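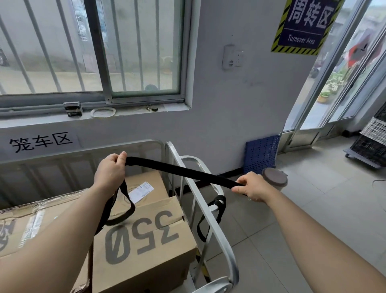
What must we check before we ask for money for an automatic parcel loader?
First check the work as people do it now, then the floor and the power, and only after this the price.

Pre-purchase inspection checklist, parcel handling cell
Site: Morris depot, turnover area
Supplier offers compared: Dulano, Nellico

1. Straps and roll cages
Cages fit the docking plate in the offer: OPEN
Straps can be removed before the robot starts: OPEN
Comment: Dulano counts strap removal as manual work. Nellico does not mention it. Please ask for it in writing.

2. Floor and power
Floor load confirmed by the landlord: OPEN
Fixed socket inside the cell: NOT OK
Comment: The electrician must be in the budget. It is missing in both offers. 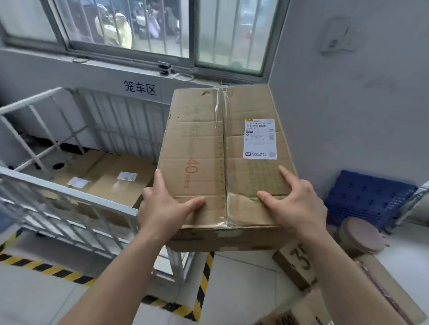

Reading time: 2 min

3. Parcels
Worn cartons accepted by the gripper: TEST NEEDED
Label found when it is on one side of the top seam: OK in demo
Wrinkled tape under the suction cups: TEST NEEDED
Comment: The test should be made with 1,000 of our own parcels. The demo used new cartons, so I do not trust the result for old ones.

4. Budget
Yearly service: 3,193 dollars at Dulano, Nellico has not answered
Payment: 40 percent with the order, 90 days for the rest
Spare gripper included: NOT OK
Comment: The Movside software license is paid each year. I moved it from investment to running costs.
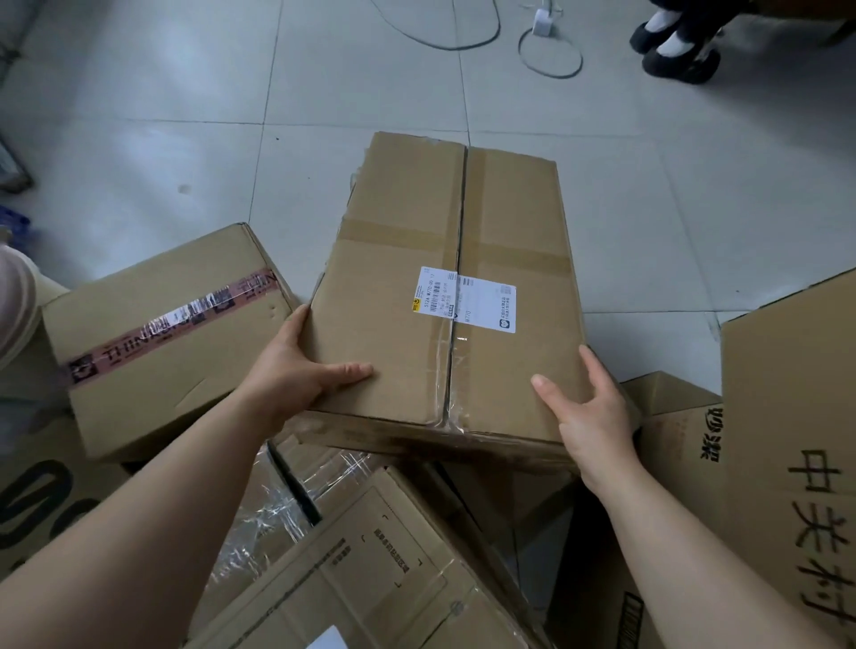

Morris shift office writes that item 3 should also include parcels in plastic film, and asks if the loader could be rented until August before we buy it. They would accept a slower machine if it does not stop at every soft carton.

5. Added after this comment
Film-wrapped parcels in the test: ADDED
Rental price requested from both suppliers: SENT
Result of item 3 needed before signature: MUST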